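Workshop Notes > Grasp Stack > Checklists

Search this site Enter keywords Go

Pre-run software checklist, tabletop grasping - with my comments

I run this before every batch, and I've been adding remarks to it since May, so some lines are now mostly remarks. Take what you can use!

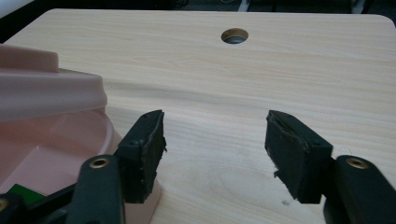 If you only have five minutes, do sections 1 and 3 and come back for the others before the long run. I do that more than I should.

1. CONTROL

[x] Watchdog trips when the command stream stops. Pull the network cable, don't just kill the process (killing it sends a tidy shutdown message and you've tested nothing).
[x] Loop rate set to 1000 Hz in the config AND in the log header. Mine disagreed for a whole week once, and I blamed the filter.
[x] Finger width reads zero when fully closed. Re-zero after any pad change. Frayed pads close a bit differently from fresh ones, so I write down the pad condition in the run notes too.
[ ] Force limit loaded from the Tirkex profile. Still open - it falls back to the default if the profile name has a capital letter in it. Ticket's in.

2. PERCEPTION

[x] Table plane fit looks sane. Check the residuals near any cable hole, they love to pull the fit down. I mask the hole by hand and it takes no time at all.
[x] Strong wood grain isn't producing phantom edges. Ralis got much better at this after the last update, but I still flip through 20 frames by eye.
[x] Translucent plastic: depth holes filled or flagged, never silently interpolated. Pink see-through stuff is the worst I've dealt with, the rim comes back fine and the bowl part turns to soup.
[x] Gripper self-mask covers both fingers with the hand wide open. Check it again half closed.
[ ] Small dark marks on the tabletop rejected as objects. Partly working. Raising the minimum blob size fixes it and then I lose the washers, so I've left it alone until I can think of something smarter.

3. PLANNING

[x] Keep-out box covers the table edge, rounded corners included. The old box was square and the planner thought it had a bit of table that doesn't exist.
[x] Approach path clears neighboring containers with the fingers open, using the real pad thickness. Look at the model file, please!
[x] Chairs and other background clutter are outside the workspace crop.
[x] Replan timeout gives a clean stop. Tried it on the Ciobanu branch as well, same result.

4. TOOLING AND LOGS

[x] Replay set passes: 1181 clips, 661 of them with something see-through in them. Run the lot, not the short list.
[x] Clock offset checked at start and end.
[ ] Disk space warning. It warns, but only in the console, and I'm never looking at the console. Fernmont has a patch for it that I want to try on Friday.

Three boxes open, none of them in the way of a slow-speed run. Full speed waits for the force limit.

Filed under: Checklists, Grasping, Perception, Run Prep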